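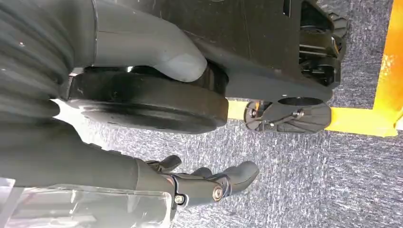 gollwood82

Desktop restarts by itself, but only when I'm NOT doing anything heavy

Hi all, hoping somebody has run into this before because I'm about ready to put this thing out on the curb. I have a Lucero tower I bought refurbished, and for the last couple of weeks it has been rebooting on its own. No blue screen, no message, just black and then the logo again like I pressed the button myself.

The weird part is when it does it. I can play games all evening with the fans howling and it's totally fine. Then I quit the game, open my email, walk off to get a drink and I come back to the login screen. Twice it did it while I was reading a recipe! Event Viewer only has the Kernel-Power 41 thing, and everything I read says that just means it lost power without shutting down.

Stuff I tried already: different outlet, different power cord, memory test overnight (no errors), reinstalled the graphics driver, took the side panel off and blew the dust out. Temps look okay to me, 82 at the worst in a game and way down from there on the desktop. I have a Zonen power supply in it, the 250 watt one it came with for the office version, and then I added a graphics card later. That one doesn't need its own cable, it just runs off the slot.

Could it be the power supply even though it's fine in games? I don't want to spend money on a new one and have it be the board.

Posted 26/03/2025

garnolon_fan

Power supply. 250 watts is nothing. Get a bigger one.

slowboot

I wouldn't throw money at it just yet (although yeah, 250 is pretty skinny with a graphics card in there and I'd want to replace it sooner or later anyway).

What jumps out at me is that it only happens at idle. I had a machine that did exactly this and drove me nuts for most of a winter. When the computer has nothing to do, the processor drops into these deep sleep states and pulls next to no power, and some older or cheaper supplies don't cope well with that. They get unstable at the very low end, the board sees a dip and everything resets. Under load it's happy as can be, so you go around blaming everything else like I did.

You can check this for free. Go into the BIOS (on my board it's the Delete key, yours may be F2) and look for something called C-states, or "Power Supply Idle Control" if you have an AMD chip. It's usually buried under Advanced and then CPU something. Turn off the deep C-states, or set the idle control one to "Typical Current Idle". Write down what it was before you change it! Save, boot up, and then just leave it on the desktop for a day or two. Don't game on it, you want it bored.

If the reboots stop, you've got your answer and you can either leave the setting that way (mine ran like that for 18 months, the room was maybe a hair warmer) or buy a newer supply and put the setting back.

If it still reboots, try to borrow a power supply from somebody before you buy one. And check whether there's a BIOS update for the board while you're at it, but do that when the thing is behaving, you really don't want it cutting out halfway through a flash.

One more thing, in Windows go to your power plan, advanced settings, PCI Express, and set Link State Power Management to Off. Did nothing for me but I've seen other people say it fixed theirs.

gollwood82

Okay I found it, it was set to Auto. Changed it to Typical Current Idle last night and left it sitting on the desktop, and it was still up when I got home from work. I'll give it through the weekend before I get excited. Thanks so much, I never would have looked in there!

panelgap

Make sure the front power button isn't sticking too. Unplug the little two-pin lead from the board and run it like that for a while. Cost me a motherboard I didn't need.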